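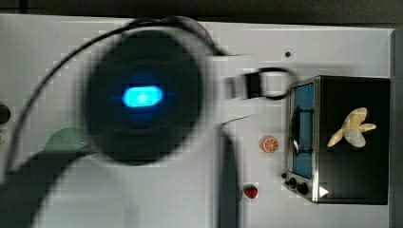
Last edited in March

Do magnetic descalers on the water pipe do anything?

Menaka Weerasinghe
We have hard water and I'm tired of scrubbing the shower door. A man from Kesora came by on Sunday and wants $200 for a magnetic unit that straps onto the cold pipe where it comes into the house. No salt, no plumbing, no filter to change. He had a brochure with before and after shots of a kettle element and said we'd notice softer towels within two weeks. I asked what the magnet does to the calcium and he said it "reorganizes" it. I've been lied to by better dressed people, so before I say no I'd like to hear from anyone who has lived with one of these things. My neighbor swears by hers, but she also cleans her kettle with vinegar every week, so I'm not sure what her kettle proves.

Timothée Royer
I had one for two years, a different make, strapped on by the previous owner and left there. The shower head clogged on schedule. I took the magnet off one spring and the shower head went on clogging on the same schedule. That isn't a laboratory test, but I'd want something better than a brochure before I spent money on it.

Ask him what number changes. A hardness test strip will read the same before and after, and the salesmen know this, so they'll tell you the minerals are still in there but they behave differently. Maybe. Then I'd want to see the behavior, on two identical kettles, same water, same number of boils, with somebody other than Kesora doing the boiling. I've asked for that twice from two different companies and got a second brochure.

A real softener swaps the calcium for sodium and you can measure it. It costs more and you have to haul salt. If all you care about is the shower door, buy a squeegee and use it while the glass is wet. Dull advice, I know.

Apolline Picard
ours works great, towels are much softer. we did switch detergent when we put it in so could be that too

Eun-seong Ahn
I'd look at the guarantee before the science. The one my parents signed for was "money back if not satisfied," and the small print said you had to return it in the original packing with a plumber's note. A plumber's visit here is $70 before he opens his bag. Get the return terms in writing, and if he says the price is only good today — it never is — let him walk back to his car.
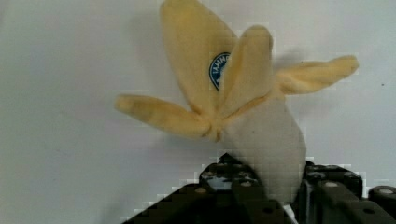 Will a magnetic descaler change what a hardness test strip shows?

The strip will give the same reading with the magnet on or off. It measures dissolved calcium and magnesium, and a magnet doesn't take either one out of the water.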